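Stokonach Residents' Association
Minutes of the ordinary meeting, February 2018

Present: Tahira Magsi (chair), Haris Gilani (minutes), and members as signed in the attendance book.

Apologies were taken as read.

1. Minutes of the last meeting

Agreed as correct, with one change. Under item 4 the hedge belongs to the owner of the corner plot and the Association has no duty to cut it. Haris will amend the file copy.

2. Footpath to Coltach

The path is still under water at the lower gate after heavy rain. Haris walked it with the drainage contractor, Sethi, who thinks the old pipe under the track has collapsed at the Garkatness end. Their price to dig out and replace the pipe is £1000, with the stone extra if ours can't be reused. Members asked if a second price should be got. Tahira said two other firms were asked in October and neither came to look. Agreed to accept the Sethi price, work to start once the ground is firm enough for the digger.

The stile at the top was also raised. One step is loose and the handpost leans. This can be done by ourselves at the spring work day.

3. Street lighting

The lamp by the bus stop is out again. Reported to the council, reference held by Haris. The lamp opposite the surgery comes on at midday and goes off at night — also reported.

4. Hall bookings and charges

The hourly charge has stayed the same for three years. A rise was proposed and discussed at some length. The point was made that the dance class would be hit hardest as it takes the whole of Thursday evening. Agreed to leave the charge alone until the heating bill for the winter is in, then look at it again.

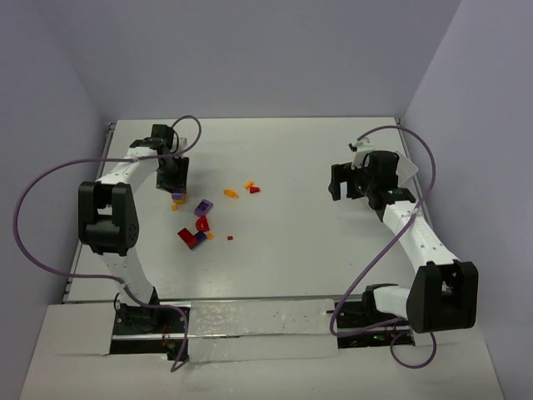

Toy library. The Saturday toy library now has more than 30 families on its list and has asked for a second cupboard. Tahira has no objection provided the fire door is kept clear. It was asked what sort of things are lent out. Mostly jigsaws, ride-on toys and small building pieces like the purple and yellow ones on the white tabletop, and it is the small pieces that cause the most trouble at returning time as they come back in the wrong bags. Agreed that bags be labelled and that anything found on the hall floor goes in the tin by the kitchen hatch. The cupboard may go on the back wall of the small room, next to the folded chairs. Parents to be reminded that prams must not be left in the corridor.

5. Spring work day

Jobs so far: the stile, clearing the ditch along the playing field, painting the noticeboard. Tools to be brought from home where possible. The Association's wheelbarrow has a flat tyre and Haris will see to it. Soup as last year.

6. Any other business

Dog mess on the playing field, again. New signs to be put up at both entrances.

A member asked who holds the spare key to the meter cupboard. Tahira has one and the other is missing. A new one to be cut.

Meeting closed at 9.10 pm. Date of next meeting to be put on the noticeboard.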